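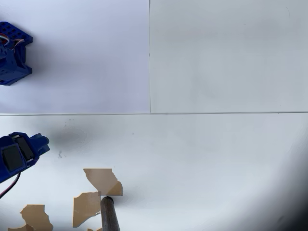 Teleoperation Demonstrators (2 posts, fixed term)

Drimell Institute, Manipulation Learning Group
Reference: DR-2000-22

The Drimell Institute wishes to appoint two Teleoperation Demonstrators to the Arent project, which studies how small robot arms may learn table-top tasks from human example. The posts are based in the Thibodeaux Building and are offered for 11 months in the first instance.

Duties

The postholders will guide a robot arm through short tasks on a white work surface, so that each attempt can be recorded and used to train a learning system. Current work concerns flat, irregular pieces of thin material with torn edges, which vary in size and outline and are harder to handle than regular blocks. Further tasks will be set by the project lead, Dr Noemi Halvorsen.

Each postholder will be expected to:

- carry out demonstrations according to a written task sheet
- lay out the pieces afresh before each recording
- mark failed or doubtful attempts in the session log
- check cables and servo motors at the start of each shift and report faults to the workshop
- attend a weekly review with the modelling team

Person specification

Applicants must have steady hand control, good near vision (with correction if needed) and the patience to repeat a short movement many times to the same standard. Clear written English is required for the log. Experience of robotics or programming is welcome but is not essential - full training is given over the first 2 weeks by Pejman Soltani, Laboratory Manager.

Hours and terms

The posts are part time, at 22 hours per week, worked in shifts agreed in advance. Demonstrators take a rest break in every hour of operation. Recordings remain the property of the Institute.

How to apply

Applicants should send a curriculum vitae and a covering letter of one page to Loretta Dunleavy, Human Resources, quoting the reference above. Applications close at the end of September 2023. Shortlisted candidates will be invited to a practical session with the arm, followed by a short interview. Informal enquiries may be made to Dr Halvorsen.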